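Priltstead Guides > Bench Automation > Set-up Guide > Section 2: Planning and budget
Print this page | E-mail this page

2. BEFORE YOU ORDER

Read this first. Most returns to Priltstead are for stuff bought in the wrong order.

2.1 Pick the job, then the arms

1. Write down one job. One. Sorting rolls of electrical tape into a tray is plenty for a first bench.
2. Measure the biggest and smallest item you'll handle. Jaw opening comes from that, not from the catalogue.
3. Check the tray too. A raised rim eats into your reach. Allow clearance for both fingers coming in at a slant.
4. Buy the items and the tray before the arms. Cheap, and you can measure them properly.

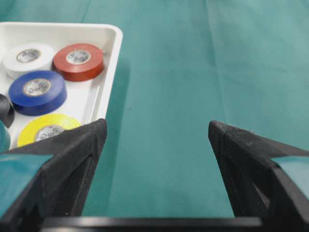
Dreltby wrote in to say they'd budgeted for the arms and forgot spares completely, then waited until August for one set of fingers. Their advice was to put fingers on the first order, even if it means a plainer bench.

Agreed. See 2.2.

2.2 Budget lines

5. Split the money before you get quotes. Arms and grippers first, then cameras, then bench and cloth, then spares.
6. Hold back 20 per cent for spares and cables. Don't let anyone talk you down.
7. Printed fingers: order 2 extra sets per arm. They're a wear part.
8. Ask for freight as a seperate line. Ateş quotes include it, Umarex quotes don't. Compare like with like.

CAUTION: Warranty on printed parts is usually shorter than on the arm. Get it in writing.

9. Plan headroom over the tray. Gripper has to clear the rim with the fingers open. 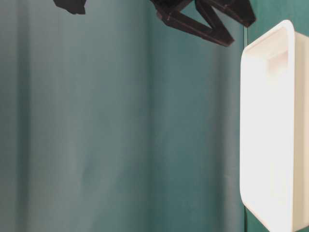
Fig. 2-1. Open gripper near the top of the tray.

2.3 Bench space

10. Two arms facing each other need a shared patch in the middle. Mark it on paper at full size before paying for a table.
11. Leave room behind each arm for the base and cable loops. People forget the loops.
12. Cloth: plain, one colour. Watch out for items the same colour as the cloth, teal tape on teal is harder to pick out. Change one or the other.
13. Clamps. Budget for them, check the table edge will take them.
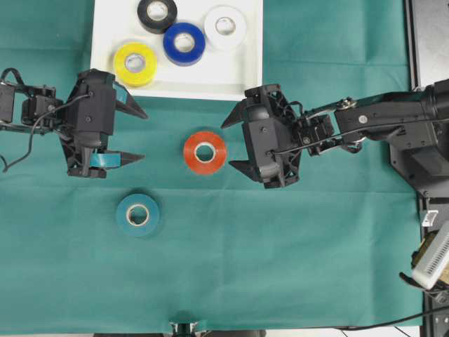
Fig. 2-2. Two-arm layout, tray at top centre, tape on the cloth between and below the grippers.

NOTE: Lead time on the second arm can run longer then the first. One supplier quoted us 17 days for one and 36 for the pair. Order both together.

2.4 Cameras and cabling

14. Decide on camera positions early. An overhead view, a side view and one on the gripper is a fair starting point. Price the mounts as well as the cameras.
15. A camera on a jaw means a cable on a moving part. Buy long, leave slack at the wrist. 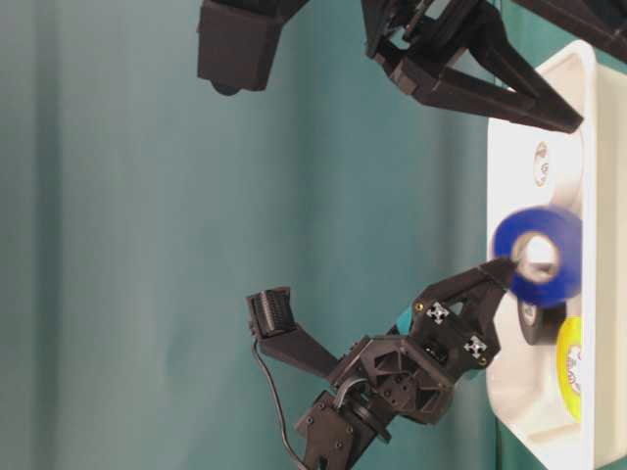 16. Marker stickers are next to nothing. Get a full sheet, keep the leftovers flat and clean.
17. Add up the plugs. Arms, cameras, computer, lights. Then add a power board to the list.

CAUTION: Do not run the cables under the cloth. Lumps, and they snag.

2.5 Sign-off

18. Check the quote against 2.2, line by line.
19. Confirm delivery address and who's there to recieve it. Pallets get turned away after 4 pm.
20. Keep the boxes until the arms have been run.

Go to Section 3, Unpacking.

Related items
Section 1: What's in the range
Section 3: Unpacking
Spares price list (Priltstead)
Quote comparison sheet, blank
Choosing trays and bins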